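**Travine: progress report to the Astano fund**
Sep 11, 2022

We're very happy with where things stand! The bench at Wirnwood is up and running, both arms are behaving, and we now have 733 recorded examples that have passed our checks. Almost all of them come from the second half of the period, once we'd stopped changing the start positions every other morning (a lesson learnt the slow way).

Each example is one short attempt, steered by a person from start to finish, with the arm positions and the camera view saved together. Pen and cup is our main task at the moment. It looks so simple on paper, and yet it asks for two quite different grips, some care over height, and good timing between left and right. We love it for that.
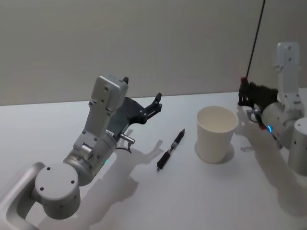
Bisht, going through the first batches, asked whether we were making life too easy for the system by keeping the table so tidy, and said a model raised on bare white surfaces might come unstuck the first time it met a tea towel. It's a fair point and we've taken it on board. The plain table stays for this stage so that we can tell a bad grip from a bad view, but the next stage will bring in patterned cloths and a few extra objects.

What else has moved on:

- Operators now work in sets of 10 attempts and then swap. The recordings are noticeably smoother at the end of a session than they used to be.
- Failed attempts are kept and labelled instead of being thrown away. We have 3 labels so far: missed, dropped and knocked over.
- The saving step no longer freezes between attempts, which has cheered everyone up no end.

Two things are still bothering us. The finger joints drift a little over a long session, so we reset them at every swap, and that eats into recording time. Our written instructions also leave too much room for taste: one operator picks the pen up near the tip, another by the middle, and we haven't decided whether that variety helps or hurts.

For the rest of September we'll train a first model on the accepted set, test it on the same bench, and start on the cloths. We'd be delighted to show you a live run when you next visit Wirnwood.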